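How to set up a small desk at home so your neck does not hurt

By Clotilde Le Goff

I translate manuals from home, and for two years I had a stiff neck every evening. After I changed the few things below it got better. I am not a doctor, so if your pain goes down the arm or wakes you in the night, please see one first.

What you need

A measuring tape, some thick books, a cushion, and one free hour. If you already have a separate keyboard, good. Mine is an old one from Nordin and it works fine.

Step 1. Start with the feet

Sit down and put both feet flat on the floor. If your heels lift, put a book under them. My neighbour Josiane Besson uses a flat box of printer paper and has never wanted anything better.

Step 2. Find the height of your elbows

Let your arms hang, then bend them until the forearms are level. The top of the keyboard should be at this height. My table was too high, and I could not cut the legs, so I raised my seat and then had to go back to step 1 for the feet. This is normal. You will go back and forth a few times.
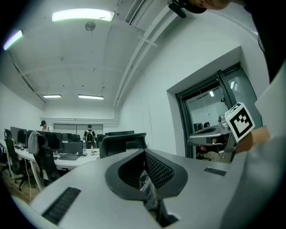
Step 3. Raise the screen

The top edge of the screen should be level with your eyes, or a little lower. With a laptop you need books under it and the separate keyboard in front. If you wear progressive glasses, put the screen lower than other people do, otherwise you will tip your head back all day.

Keep it one arm's length away. I marked the place on my table with tape - the screen moves each time I clean.

Step 4. Support the lower back

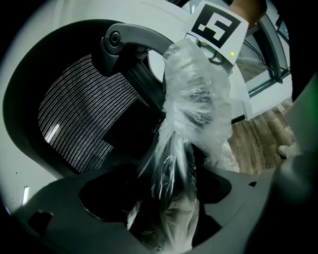

The lower back gets tired before the neck does, and then the head begins to slide forward. Push your hips right to the back of the seat before you adjust anything else. A mesh backrest like the one in the photo, with a firm plastic border around it, feels different from a padded one, and some people find the border hard if they sit crooked. Try a thin cushion at belt height, and take it away if it pushes you forward.

Step 5. Work in short pieces

I stop every 381 words, which is a silly number, but it was the length of the first page I tested. I stand, look out of the window at something far away, and drink some water. Choose your own number and write it on a note near the screen.

Give the new position two weeks. On the first days my shoulders complained more than before, and I nearly put the books back on the shelf.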